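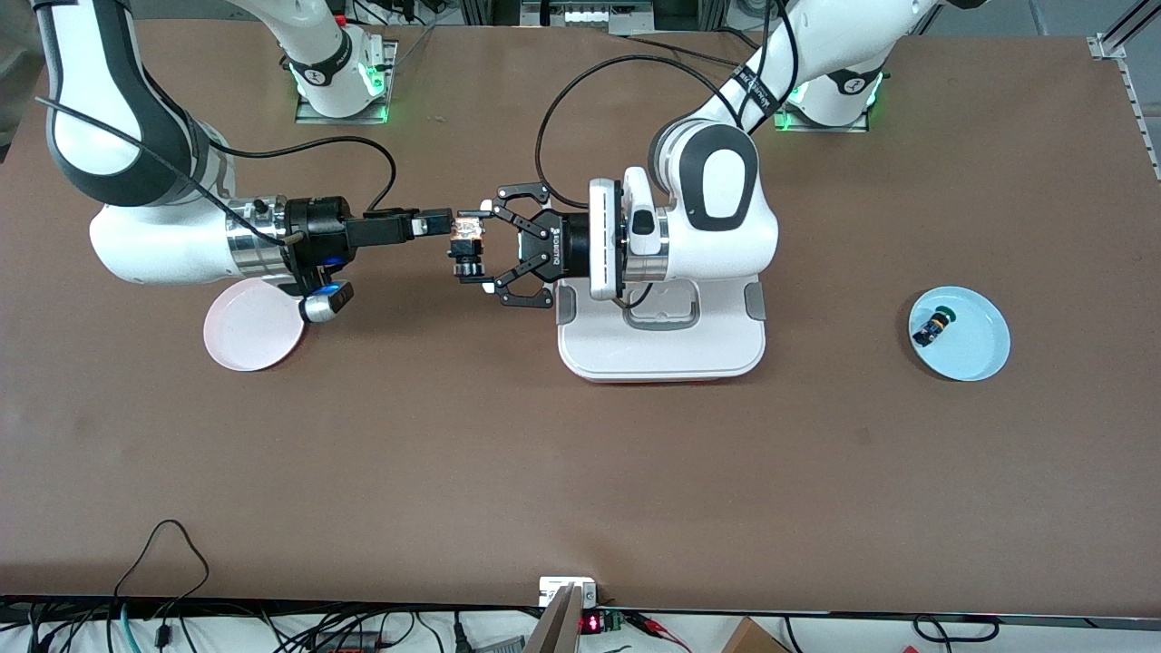

The Kandasamy site at Arneck opens its small-parts building to outside visitors once a year, in June, and the tour takes in goods receiving, the sorting hall, the bench rooms and the packing line. Our group of 16 was led by Fernanda Figueiredo, who runs the bench rooms. The site ships 3,000 mixed orders a day, most of them small plastic and glass items that scratch easily. The benches have plain brown tops, kept clear apart from the job in hand. A small translucent piece, amber and clear with a dark base, shows up well against that brown, even when it is held between two sets of fingers at the moment it passes from one side to the other.

Receiving comes first on the route. Cartons arrive on pallets, are weighed, and go to one of two lanes depending on whether the contents are individually wrapped. Wrapped goods skip the bench rooms. Everything else is unpacked and looked at piece by piece.

The handover is the step Figueiredo spent the most time on. A piece is held at one end, presented toward the middle of the table, and released only after the other side has closed on it. Pieces with a heavier base are presented with the base accessible where possible. Glossy pieces get a slower release. The written procedure for this one step is four pages long, and a laminated copy was passed around.

The sorting hall holds 342 open bins in steel racks, labeled by part family and then by color. Ambers and other tinted clears sit nearest the windows – color matching is done by daylight when there is enough of it. The bins are Clillonen stock sizes with felt liners cut on site.

Packing is conventional: paper wrap, molded pulp trays, a Brimgate carton sealer at the end of the line. Yasmine Bensaid from the packing office gave the line's rate as 185 cartons an hour on a normal shift. Questions were taken in the canteen at 3 p.m., mostly on liners and tray suppliers. Parking is at the north gate, and closed shoes are required throughout.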